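Grip fault halts shelf robot at Drurkstead test site, one hurt

27/01/2021

A two-armed robot being trained to stock and clear small shelves at the Somero workshop in Drurkstead kept closing its hands after it was told to stop, bruising a technician's fingers and putting the whole project on hold, the company confirmed Wednesday.

The technician, Ngaio Lowther, was checked at a walk-in clinic and sent home. Nothing broken. She is expected back at work this week.

Somero says power to both arms has been cut and will stay cut until the fault is found. A second unit, same arms and same hands, has been shut down as well.
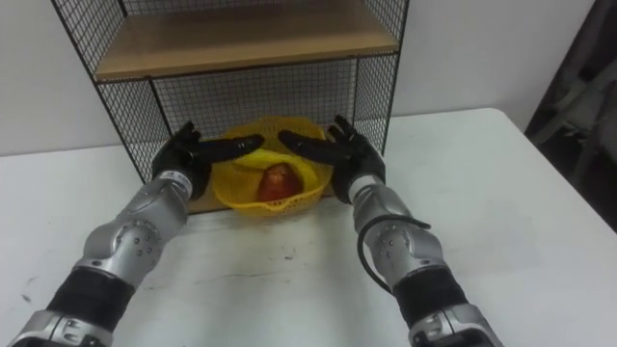
By Marjan Arabzadeh
Local business desk

The job was a basic one. Reach into a wire shelf with both hands, take hold of a yellow basket with a piece of fruit in it, lift, back out, put it down on the table. The robot had done it for weeks with few problems, according to Firouzeh Mahmoudi, who runs the test floor.

Then on Monday afternoon the right hand stalled partway through a grasp. Lowther pressed the pause key on the operator's screen, saw the arms stop and reached in to straighten the basket. The fingers closed on hers.

"The arms paused. The hands didn't," Mahmoudi said. "Thats the short version and its the part we are most unhappy with."

A coworker hit the red stop button on the wall, which cuts power to everything. The hand went slack and Lowther pulled free. Whole thing lasted a few seconds, she said by phone.

"It pinched hard. I yelled, mostly from surprise," Lowther said. "I should have used the red button first. We all got used to the pause key."

Early read from the logs: the pause command reached the arm controller but was dropped on its way to the hands, which run on a separate line. The hands then went back to the last order they had, which was to close. Mahmoudi said staff have found the same dropped message 19 times in the records going back to November. None of those did any harm as no one was reaching in at the time, and none got flagged.

Why it drops is still open. A worn cable is one idea. A software update is the other. Both are being checked, and the cables on both units are being replaced either way.

The hands are made by Hashemi, a supplier. Parvaneh Khosravi, a service engineer there, said the company was told Monday night and is sending someone to the site. She said the hands are supposed to open and hold still if they lose contact with the controller, but that setting can be switched off during setup. She would not say wether it was off in this case. "We need to look at the unit first," Khosravi said.

Somero would not say either. The company did say the robot had logged 163 hours on the basket job and that no injury had been reported before this one.

New rules on the floor as of Tuesday. No reaching into the shelf with the power on, for any reason. The pause key is not to be treated as a stop. Two people present for every run, one of them standing at the red button.

A planned trial at the Stilton grocery warehouse is off for now. Stilton had set aside space for 2,000 test picks next month and was told of the delay by email. No new date.

Jolanta Olszewski, who handles safety for the building's tenants, said she has asked for the full logs and a written report before the arms are powered up again. She wants to see the pause key fail on purpose, with a dummy hand in the shelf, and then see it fixed.

"I want it shown to me, on the floor," Olszewski said.

Somero has not said when that will be. This story will be updated.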